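Dec 17, 2023 — cloth pile grasping, Lunach arm

Retrained the grasp scorer on 2000 wrist crops, up from 1000. Same network, same learning rate. Songül relabeled the pinch points over patterned fabric, where the old scorer kept picking print edges as folds.

Ran 100 picks from mixed piles. 23 misses, mostly double grabs — two layers from different items. 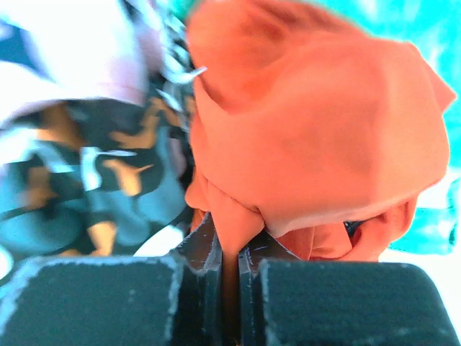
Next: lower the closing force and rerun with the same seeds. Kadir wants the miss logs before he touches the labels again.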